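Saltovetti two-arm laundry cell: setup and care

The Saltovetti cell pairs a mobile two-arm base with a household front-loading washer. It loads and unloads garments one at a time. This page covers placement, hand checks and routine care for cells supplied through Nutsugah. For the software side, see the Isetti controller page.

## What ships with the cell

- Two-arm base with charger
- Two five-finger hands, left and right
- Head camera, fitted and aligned
- Finger sleeve kit (10 sleeves)
- Hex key set and cable clips

The washer isn't included. Any front-loader with a round door will do, provided the door opens far enough to clear the drum.

## Placement

Set the washer against a wall or a fixed partition and level it before the base is brought in. A machine that rocks during the spin cycle will shift, and the stored door position will no longer match. Low-pile carpet tile is acceptable under the base. Loose rugs are not.

Open the door fully before loading starts. The base doesn't hold the door during a cycle, so a door that swings back on its own needs the washer feet adjusted until it stays put.

Put the basket to one side of the base, raised to seat height. A plain chair is enough. The basket may be tilted toward the arms, but it must not slide when a garment is pulled out. Keep the space between the basket and the drum clear.

For the loading check, use one dark garment and one light one. The hand should close on the cloth and carry it to the drum opening with the fabric hanging free of the wrist joint. Dark cloth in front of an open drum is the harder case for the camera, so run it first. 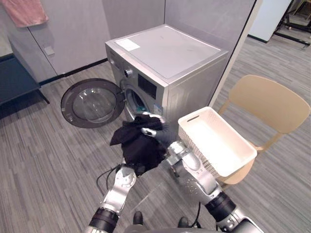
## Routine care

**Every day.** Wipe the fingers with a dry cloth. Pick lint out of the finger joints with a soft brush. Check that the arm cables have slack at full reach and don't catch on the joint caps.

**Every 2 weeks.** Check the wrist screws with the supplied key. Clean the head camera window. Rerun the loading check.

**Every 5 months.** Replace the finger sleeves on both hands and rerun hand zeroing from the controller menu.

## Common faults

| Symptom | Likely cause | Action |
|---|---|---|
| Garment slips at the drum | Worn sleeves | Replace sleeves |
| Hand touches the gasket | Washer has moved | Level washer, store position again |
| Arm stops short of basket | Basket out of reach | Move basket closer |
| Error 4 at startup | Hand not zeroed | Run hand zeroing |

Power off the base and remove the battery before any work on the hands. Spare sleeves and wrist screws are stocked at the Budondale depot.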